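Bovville Household Water Use Records: README

Version 2. Maintained by Chelsea Whitlock. Earlier work on meter cleaning by Aoife Ní Mhurchú.

Contents

The archive holds daily cold water readings for 300 detached and semi-detached houses in Bovville, together with a short household survey. Readings are in litres. One row is one house on one day. Houses on bore water or with a shared meter were left out at recruitment.

Files

readings.csv: house_id, day_index, litres, flag
houses.csv: house_id, zone, block_size, tank, pool, occupants
survey.csv: house_id, question_code, answer
zones.csv: zone, zone_name, pressure_class

Zones are the supply areas used when the meters were installed. There are 5. The Morin and Duvum zones were later joined, but they are kept apart here so that older rows still match.

Field notes

day_index starts at 1 on the first day of recording and does not skip. Calendar dates were removed at the request of several households. The season can be recovered from the month column in zones.csv only for whole-zone totals.

litres is the difference between consecutive midnight readings. A meter that failed to report at midnight is given the next good reading, and the gap is shared equally across the missing days. These rows carry flag G.

occupants is self-reported and was asked once. It was not updated when people moved in or out. Values above 8 were set to 8.

tank is 1 where a rainwater tank is plumbed to the toilet or laundry. Garden-only tanks are coded 0, which surprises some users. The garden tank question is W4 in survey.csv.

Known problems

Meters in the Dandetti zone were read in kilolitres until August and then converted. Rounding leaves many zeros in the early rows. Do not treat these as empty houses. Use weekly sums for this zone.

A total of 29 houses changed meters during recording. The first day after a change is flagged M and litres is blank.

Slow leaks were not removed. A constant overnight flow can't be seen in daily data, so leak studies should look elsewhere.

Changes since version 1

Duplicate rows from the second upload were deleted. The pool column was recoded from text to 0/1. Flag G was added; version 1 filled gaps silently. House identifiers are unchanged.

Use

Free for research and teaching. Do not attempt to match house_id to street addresses. Please state the version number in any published work, and send corrections to the maintainer with the house_id and day_index of the rows concerned.

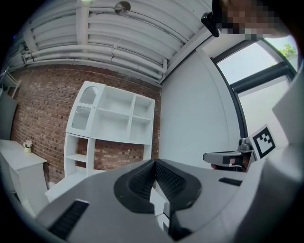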